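Casico Celebrity Annual: The Hundred
Hardback, 200 pages
Published by Jotetti

Every publisher with a stack of red carpet photos now has a list of the hundred people who matter. Jotetti has joined them with The Hundred, a yearbook of television hosts, singers, home makeover couples and people who are famous on their phones. We stock it, and we've read it, so you may as well know what you're getting.

Each of the 100 names gets two pages: a portrait on the left and a tribute on the right, signed by a friend or a colleague. That's the selling point on the jacket ("in the words of those who know them best"). We have our doubts. People who share an agent seldom have a hard word for each other, and after the first few tributes you start to wonder if anyone in show business has ever been late, rude or bored.

The editor, Borghild Lunde, says in her foreword that the choices were made "by feel and by argument". She doesn't say who was arguing. There is no longlist, no account of how the votes fell, and the word "influential" is never pinned down. A chat show host of long standing sits next to a woman who became known for folding towels. Both seem perfectly nice.

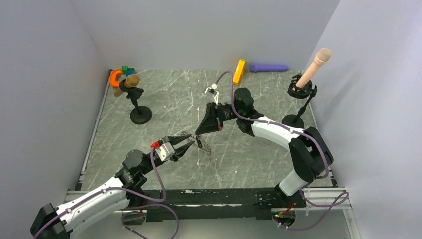

The best part is the back section, where Aurelia Dumitrescu looks at 14 people who made last year's book and have been dropped from this one. It's brisk, a bit mean, and the only place where anybody asks what being on a list does for a career. Her answer is not much, apart from a busier September. We'd have liked more of her and less of the actor who calls his co-star "a human sunrise".

Production is decent. The paper is heavy, the binding lies flat, and the portraits are well printed, although the captions are set in a pale grey that will annoy anyone reading in bed. The index lists people by first name. We can't explain that.

Also in the Casico range:
Crăciun: Festive Television Specials Remembered
Hestomov Wall Calendar, film stars edition
The Hundred, gift set with 4 postcards

The gift set costs more and the postcards are the same portraits you already have in the book. Buy the plain one.

Delivery and returns
Orders placed before Mon 8 July go out with the first batch. Unread copies can be sent back in the original wrapping. We don't take returns on the grounds that your favourite was left out, and yes, people have tried.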